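Bench notebook, Plaltance back workshop
Tuesday, May
Entry by L. Tessier, additions welcome in the margin

Started 8.40. Coffee machine still out, so make allowances for tone.

Topic for the week is packing-up chores. Lucian wants a short list of end-of-job tidying the two-arm cell can do without one of us standing over it, and he wants it before he talks to Pindisholm again. Their question was plain enough: can it clear a bench at the end of a shift. My answer last month was no. I'd like that on record before the numbers below get quoted back to me by someone who only reads the totals.

Marisol picked bubble wrap as the first item. I argued for rags. We have rags everywhere and I can say what "folded" means for a rag. Her case is that Pindisholm throws out a lot of wrap that could go round a second time if anyone bothered to flatten and fold it, and a person gets bored of that in ten minutes. Fair. It's also see-through, springy and full of glare, so if we were choosing a material to embarrass ourselves with we chose well.

Task as written on the whiteboard: pick up loose wrap, spread it, fold in half, fold in half again, leave it flat. Toolbox and hand tools stay on the table as clutter and are not to be touched. Tudor wanted them cleared off for the first day. I said a bench with nothing on it doesn't need tidying, and we left them.

Setup is the same as for the cloth work. Leaf wallpaper on all three walls, dark red-brown marble top. Mircea still says the marble top is hurting us, because the pale veins show straight through the wrap and the vision picks up a vein and calls it an edge. He may be right. I've seen the left arm go after a bare bit of table with great confidence. On the other hand a customer's bench will have worse on it than veins, so I don't want the top changed just to make the score look nicer.

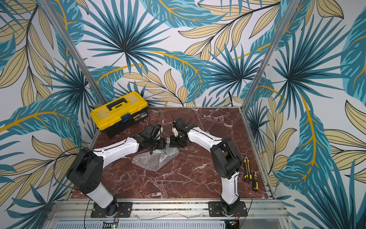 Wrap fold, both grippers in close. Toolbox back left, knife and screwdriver on the right.

Tally so far, with the autonomous runs kept apart from the hand-driven ones this time, please. Last time they were lumped together and it took me an afternoon to pull them out.

Hand-driven (Marisol and Tudor on the leaders): 385 runs, nearly all finished with a usable fold. Ugly but usable.
Autonomous, same task: 131 runs. 15 I would accept if an apprentice handed them to me.

That's the figure. Lucian came by at morning tea and asked whether "partial" could count. A partial is one fold out of two, or two folds with a corner sticking up like a sail. I've logged partials in their own column and he can do what he likes with them, but a half-folded piece of bubble wrap is a piece of bubble wrap somebody still has to fold.

How it goes wrong, most common first:

Grabs two layers when it wanted one. Lifts, the whole sheet comes up in a bunch, puts it down more crumpled than it was.
Grabs nothing, carries nothing over, lays nothing down, moves on to the second fold quite happily. There's no check at all between steps. Mircea has this on his list.
Good first fold, then lets go and the wrap opens up again by itself. A person puts a forearm on it without thinking. The arms haven't got a forearm they can use like that, so one gripper has to hold while the other does everything, and then you're folding one-handed.
Pops. Squeezes too hard and bursts a row. Doesn't matter much for folding, but it's meant to be reused.

Timing. Didn't do a proper average, the stopwatch sheet is a mess. I did one myself between runs, by hand, coffee cup in the other, and was finished before the right arm had settled on a corner. I know speed is the last thing we tune. I also know it's the first thing a shop foreman looks at.

In fairness, there are things I'd have bet against that went all right. It left the tools alone today, every run I watched. The knife is near enough to the right arm that I was uneasy about it and I kept a hand by the stop. The two arms also share the middle of the table much better than they did on the tea towels, with no knocks on my watch. Tudor puts that down to the Zamfir update. I put it down to him having slowed everything down, see above.

Afternoon. Marisol tried pre-flattening: one slow sweep outward with both grippers before the first grab. Looked promising on four or five tries, then the wrap slid along with the grippers and ended up against the back wall. Marble is slippery, wrap is light. A rubber mat would sort it out and I'm not against a mat, since any decent bench has one. But then it goes in the write-up as "with mat".

Mircea asks (margin note, his writing) whether we've got enough demos yet or whether I'm judging too early. The Dukside people trained their drawer task on 2,303 and it still shut the drawer on its own finger when I visited. More runs will help with the double-layer grabs, I'd guess. I can't see them helping with the wrap springing open, because that is a problem of how many hands you have.

Where I stand at 4.15: as a demo, fine. As a chore, no. Clearing a bench is thirty little jobs and this is one of them, with the easy start position.

To do
Step check after each grab, even a crude one (Mircea)
Mat trial, same count as today, logged separately (Tudor)
Rags. I'm still asking for rags (me)
Cap the knife or swap it for a blunt one before anyone runs this unattended (me, first thing)
Nothing goes to Pindisholm until Lucian and I have agreed on what "done" means

Power off 4.50, Marisol locking up.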